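I got to Prustine just after nine, and Keith Harawira already had a coffee waiting for me (good man!). The open day was small, but they let us wander right through the room where they gather examples for the learning system, and I could have stayed until dark.

The idea is simple enough. A person picks up a hand-held gripper, does a little job at a table, and the camera on it records the lot. Each person does 40 takes, then swaps out. Darcy Doolan had me try folding a napkin and I was hopeless – he kept the takes anyway!

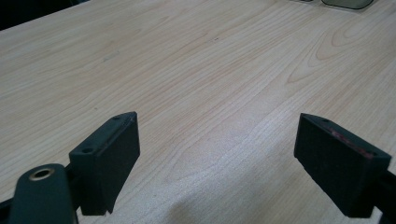 Do they throw out the clumsy tries? Only when the recording itself is broken, because a slow or fumbled take can still be useful if it's labeled that way.

Aroha Ruawai showed us the labeling desk after lunch. She gets through 100 clips before her break, which made my eyes water just thinking about it. I asked her which job she's sick of and she said zippers, right away.

Parking is tight, so come early. The tour runs 45 minutes – ours went well over.

Recent posts
A rainy morning at Brosance
Rarnitz trade fair, day two
Lunch and conveyor belts with Kylie Gilchrist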